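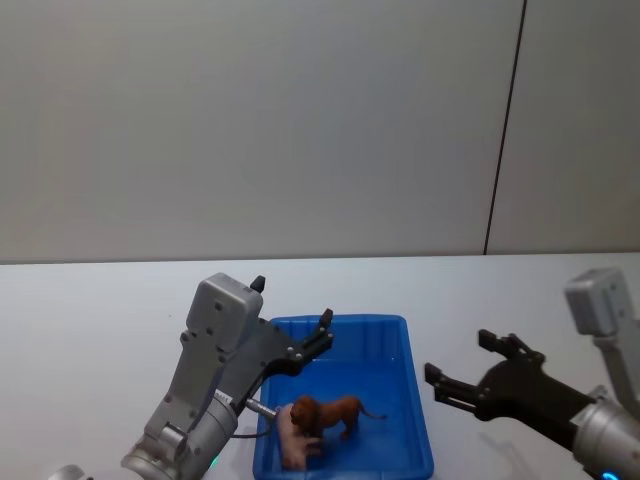 The old stock pound at Collside is one of those places I must have driven past 200 times before I ever stopped the car, and I suspect many of you could say the same. It sits on the left as you come down from the Saminville road, a low square of fieldstone with a gap where the gate used to hang, and if the sumac is in leaf you would hardly know it was there. A pound, for anyone who hasn't run across one, was where stray livestock got shut up until the owner came and paid to have them back. Two little toy animals in a blue plastic tray are about as well contained as livestock can be, with a raised rim all the way around them, and I wish I could say as much for the cattle of Collside, which seem to have spent most of the nineteenth century in other people's corn.

I got started on all this over the winter, when I was reading the town meeting books for something else entirely (the toll bridge, which I promise I will come back to in a later issue). Almost every spring there is an entry about fences. How high they had to be, who was to look at them, what happened if a neighbor let his side go. A legal fence in Collside was four and a half feet, "and tight enough to turn a shoat," and if yours was lower than that you had no claim for damage, no matter what the animals had eaten. You can imagine the arguments. One of them, over a turnip patch, runs on through 3 years of meetings and then simply disappears from the book, and I would dearly love to know how it came out.

The fees make good reading too. It cost 10 cents to get a cow out of the pound and a bit more for a horse, with feed on top for every night it stayed. Sheep were charged by the head, but there was a kinder rate if a whole flock came in together, which must have been a relief to somebody. The town sold off anything that was never claimed and put the money toward the roads. In one year the pound took in 172 animals, far more than in any other year I have found, and for a while I thought the clerk had made a slip. Then I looked at the weather notes in the Meireles farm diary, and there was the answer, or what I take to be the answer – a dry summer, with the upper pasture burned off by August and the stock wandering down the hill looking for water and something green.

That upper pasture is a story in itself. It was held in common by the farms on the north side, each with a right to turn out so many head, and the lane they used to get up there is still a public way, though you'd want long pants and sturdy shoes. The Meireles place kept its right longer than anyone. After that the hill went back to trees, and except for the walls running through the woods there isn't much to tell you it was ever open ground. I find it very hard to picture, even standing in the middle of it.

If you have the chance, do look at the Isari map collection in the reading room at Saminville, now that it is open again on weekday afternoons. Sheet four shows the pound, the lane and a small pond I have not managed to find on foot. The sheets are large and a little fragile, so please ask at the desk and they will lay one out for you. And if your family has an old fence agreement, or a list of earmarks, or even just a tale about a runaway cow, I would be so glad to see it or hear it. A note left at the reading room will get to me.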